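Section 4. Preparing the worktop and wall panels

This section applies to the Wilomeo corner table when it is installed with the square-grid wall panels. Read it in full before any decoration is applied. The assembly of the base is covered in Section 3.

4.1 Before you begin

Allow the panel adhesive to cure for the period stated on the tin. The room should be free of dust, and the worktop should be clear of tools and packaging.

You will need:
Flurnari surface cleaner, or a mild soap solution
Two soft cloths
A plastic spreader
The sheet of wall decorations supplied in the accessory pack

4.2 Cleaning the worktop

1. Brush away loose grit. Do not drag it across the surface.
2. Wipe the worktop with a damp cloth, working from the back edge towards the front.
3. Dry the inside corner, where the worktop meets both walls.
4. Check the surface under a good light. Veins and cloudy patches are part of the marble-effect pattern and should not be rubbed.

CAUTION: Do not use scouring powder, bleach or wire wool on any part of the worktop.

4.3 Applying the wall decorations

1. Wipe the panels and leave them to dry.
2. Choose the position of each decoration. Leave at least 300 mm between the lowest decoration and the worktop.
3. Peel back one end of the backing paper and press the exposed part to the panel.
4. Draw the remaining paper away slowly, smoothing with the spreader as you go. 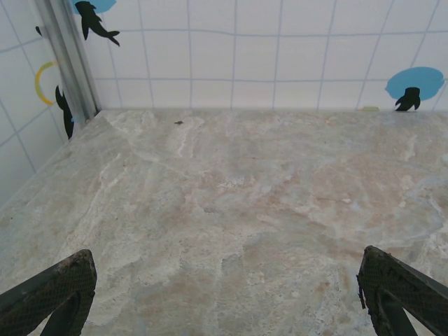
Figure 7. Marble-effect worktop and grid panels at the corner post, with fish decoration on the back wall.

The decorations need not follow the grid lines. Shapes such as the fish may be set at an angle – the grid remains a useful guide when two or more are to be kept level.

NOTE: Do not apply decorations over the corner post. The grooves prevent proper contact and the edges will lift.

4.4 Replacement parts

Order replacement decorations from Shibata under part number 446, and panel trim under part number 548. Quote the issue date of this manual, 07/07/2020, with every order.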